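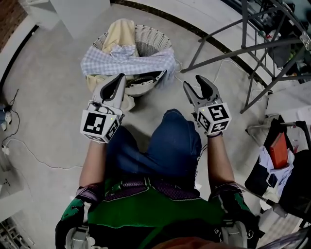 Le panier de novembre

Dans l'appartement de Vikville, il n'y avait pas encore de table, et la chaise pliante était encombrée. Elle s'est donc assise par terre, sur le béton gris, devant le panier blanc que sa tante lui avait prêté. Elle avait promis de trier le linge avant le soir.

Le panier débordait. La chemise à carreaux bleus et blancs pendait sur le bord, comme quelqu'un qui regarde par la fenêtre. Derrière elle, il y avait une chose jaune pâle, et sur le côté une chose couleur crème descendait vers le sol. Tout était à son frère, ou presque tout. Il était parti travailler à Oltberg avec un seul sac, et il avait dit au téléphone : « Garde ce que tu veux, donne le reste. » C'est une phrase facile quand on est à trente heures de train.

Elle commença par la chemise. Elle la connaissait bien. Il la portait le jour où ils avaient acheté ensemble le vieux vélo du magasin Núñez, pour 158 couronnes, un prix que leur mère avait trouvé scandaleux. Le vélo avait roulé huit jours. Après cela, il était resté dans la cour avec une roue tordue, et les chats du voisin dormaient dessous.

Elle plia la chemise une première fois, mais les manches n'étaient pas égales. Elle recommença. Sa mère pliait toujours les chemises sur la table, les boutons vers le bas, et passait la main dessus deux fois. Par terre, c'était plus difficile, le col glissait. À la troisième fois, elle accepta le résultat et posa la chemise à sa gauche. À gauche, on gardait. À droite, on donnait.

Le jaune pâle alla à droite, puis revint à gauche, puis alla encore à droite. Elle ne se rappelait pas l'avoir vu sur lui. Peut-être l'avait-il acheté pour une fille, ou pour un voyage – il n'expliquait jamais ses achats. Elle le sentit : il avait seulement l'odeur de l'armoire.

Le téléphone sonna dans la cuisine. Elle se leva avec les genoux raides et arriva trop tard. C'était lui. Il n'avait pas laissé de message, mais il écrivit une minute après : « Il fait froid ici. As-tu trouvé la chemise à carreaux ? »

Elle resta debout près de l'évier et lut la question plusieurs fois. Ensuite elle revint dans la chambre, prit la chemise pliée et chercha un carton à la bonne taille. Il y en avait un, de la marque Herkus, qui avait contenu des ampoules. Elle mit la chemise dedans, et le jaune pâle par-dessus, sans savoir pourquoi.

« Oui, répondit-elle. Envoie-moi ton adresse. »

Puis elle se rassit devant le panier, car il restait les chaussettes.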